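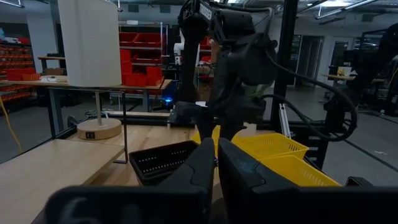

3 Planning and ordering a two-arm bench cell

3.1 Before you order

Complete this section before requesting a quotation. The Kakdale order form refers to the step numbers below.

1. Measure the bench top. Record the length, the depth and the height from the floor. The upright frame posts need clear space from the bench surface upwards.

2. List the containers to be handled. Small open baskets with mesh sides suit the standard fingers. For each type, enter the outside width, the rim thickness and the loaded weight on sheet B.

3. Choose the fingers. Standard fingers are supplied as a set for each arm. Order one spare set per cell.

Note: Wide fingers are a separate line on the order form and are not covered by the spares kit.

4. Decide on the wrist cameras. One per arm is recommended. A cell ordered without them can be upgraded later, but the arm must be returned to Grenix for the wiring.

5. Check the power supply. Each cell needs 2 sockets on a circuit of its own. Do not count sockets built into lamps or other bench furniture.

CAUTION: Do not run the arms from an extension reel.

3.2 Setting the budget

6. Enter the cell price from the current price list. Prices are held from February.

7. Add the mounting frame, part 426. It is priced separately and is often left off first orders.

8. Add cable sets. Allow slack for the loop at the wrist. A cable cut to the straight length of the arm will pull at full reach.

9. Add 40 hours of staff time for set-up and teaching. Sites with an existing Stakus controller may enter the hours agreed with their engineer.

10. Add storage for spares and small parts. Wall racks and shelf bins within walking distance of the cell are sufficient.

3.3 Room layout

11. Mark the reach of both arms on the plan. Where the reach circles overlap, both grippers can meet over the same basket. Set the overlap in software before the first run.

12. Keep other tables, lamps and stands outside the marked reach.

CAUTION: A tall lampshade can be struck by the elbow of the arm even when its base is clear of the gripper.

13. Keep a walkway to the nearest door.

14. Send the plan and sheet B to Renato Escobar at Kakdale. Orders for frames on non-standard benches go to Jahangir Cassim.

Continue with section 4, Delivery and unpacking.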